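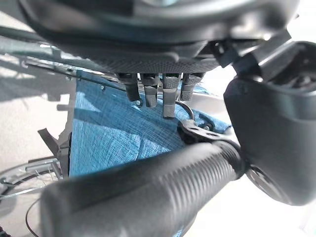 Boats can't climb stairs, but they can go up and down hills. They do it with a lock. A lock is a box of water with a gate at each end, built right into a canal.

A canal is a waterway that people dug. Rivers slope all the way to the sea, so their water keeps moving. Canal water needs to stay nearly still, and still water is always flat. When the land rises, the canal has to rise too, and it does this in steps. Each step is a lock.

## The parts of a lock

- **The chamber.** The box where the boat waits. Its walls are stone, brick or concrete. The chamber at Hundwood Lock is 133 feet long, so two or three small boats can share it.
- **The gates.** Most locks have a pair at each end. When they are shut, they meet in a V that points toward the higher water.
- **The valves.** Small doors, low down, that let water in or out. Some are in the gates and some are in tunnels beside the chamber.

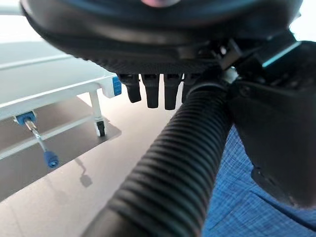
**Why do the gates make a V?**

The higher water pushes on the gates and squeezes the two halves together. The harder the water pushes, the tighter they close. A flat pair of gates would need to be much stronger to hold back the same water.

## Going up

1. The boat comes in from the low side. The water in the chamber is at the low level, and the top gates are shut.
2. The bottom gates are closed behind the boat, and the bottom valves are closed too.
3. The top valves are opened. Water runs in from the higher part of the canal, and the boat floats up with it.
4. When the water in the chamber is level with the water above, the top gates can be opened. The boat moves out.

No pump is needed for any of these steps. The water moves by itself, from high to low, and the boat goes where the water takes it.

Going down works the same way, in reverse. The boat enters at the top, the water is let out at the bottom, and the boat sinks slowly with it. 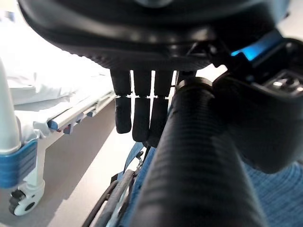 ## Where does the water come from?

Each time a lock is used, a chamber full of water moves down the canal. Sooner or later the top of the canal would run dry - so it needs a supply. Many canals have a small lake, called a reservoir, near their highest point. Rain and streams fill it.

The Hundwood Canal climbs 40 feet between Numlow and Bolter. Its reservoir is filled by two streams, and in a dry October the locks may open only in the morning to save water.

Some canals use side ponds as well. Part of the water from a full chamber is saved in a pond next to the lock, then used again for the next boat.

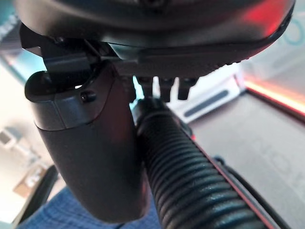

*A black gripper finger with a small round screw head on its upper part.*

## Staying safe near a lock

Lock walls are steep and can be slippery. Walk, don't run, and stay back from the edge. Only cross on gates that have a walkway and a handrail, and go with an adult.

## Words to know

**Level:** how high the surface of the water is.

**Flight:** a group of locks close together, like a staircase for boats.

**Pound:** the stretch of flat water between two locks. The longest pound near Numlow is a good place to look for ducks.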